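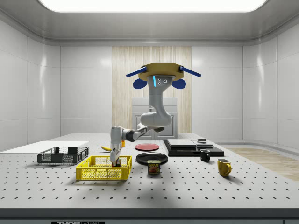
Melldale Shirt Collectors – minutes, 5/9/19

Present: Zuleica Meireles (chair), Osaze Akande, Ifeoma Akande, Vilho Kemppainen (minutes). Apologies: Amanuel Assefa, at an auction, bidding against two of us.

1. Goalkeeper's jersey, lot 2686. Collar tag is right, cuffs are not. Osaze still likes it. Put back to June.
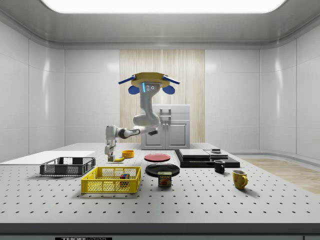
Banana, orange bowl and red plate.

2. Insurance. Ifeoma has had a quote of over £80 – discussed at length, mostly by Vilho.

3. Name tapes. Two shirts signed "Gidon" in different hands. Zuleica to write to Trollimari again.

4. AOB. Moths.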